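Foire aux questions — l'atelier partagé Grulo

Tout ce que vous vouliez savoir sur la location d'une table, y compris ce qui fâche.
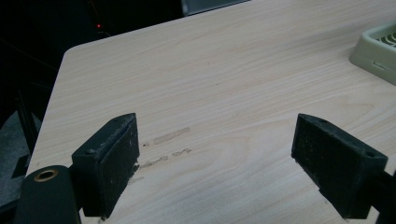
Zanele Shabalala nous écrit que notre précédente FAQ répondait surtout à des questions que personne ne posait, et qu'elle a dû téléphoner deux fois pour savoir si l'on pouvait manger sur place. Message reçu. On recommence.

Peut-on manger sur place ?
Oui, dans la cuisine. À votre table, le café est toléré, le sandwich aussi. La raclette ne l'est plus depuis février.

Combien de tables louez-vous ?
Il y en a 23, réparties sur deux niveaux. Celles du rez-de-chaussée sont plus proches de la machine à café, celles de l'étage plus proches du silence. Les prix sont les mêmes.

Combien ça coûte ?
34 euros la journée, chauffage compris. Le chauffage est une notion que nous révisons chaque hiver avec le propriétaire.

Faut-il réserver ?
C'est préférable. Les réservations passent par Linow, notre outil en ligne, qui fonctionne très bien tant qu'on ne clique pas sur « Retour ». Si vous avez cliqué sur « Retour », recommencez depuis le début, calmement.

Puis-je garder toujours la même table ?
Avec l'abonnement mensuel, oui. À la journée, non, même si vous avez laissé un gilet sur la chaise. Les gilets sont conservés à l'accueil, où ils forment désormais une collection.

Quel est le code de la porte ?
Il vous est envoyé par message le matin même. Ce n'est plus 2223, inutile d'insister, et merci de cesser de le donner à vos livreurs.

Que peut-on fabriquer ?
Maquettes, reliure, couture, petite électronique, dossiers administratifs. La résine et la peinture en bombe sont interdites à l'intérieur comme devant la porte. Pour découper au cutter, prenez un tapis à l'accueil. Une table rayée est facturée au locataire du jour, et le plaidoyer « elle était déjà comme ça » a beaucoup servi.

Avez-vous des salles fermées ?
Deux. La salle Zwane convient aux réunions. L'autre s'appelle Narnia : on y entre par le placard à balais, le plan du bâtiment n'a jamais proposé mieux. Elle se loue à l'heure et capte mal le téléphone, ce que certains abonnés considèrent comme un service.

Les enfants sont-ils admis ?
Oui, accompagnés. Les chiens aussi, aux mêmes conditions.

Comment résilier ?
Par écrit, avant la fin du mois en cours. Un soupir à l'accueil ne vaut pas préavis.

À qui s'adresser en cas de problème ?
À Kgomotso Shabalala, à l'accueil, le matin de préférence. Pour Linow, un formulaire existe — il est dans Linow.

Page mise à jour le 1er juin 2018.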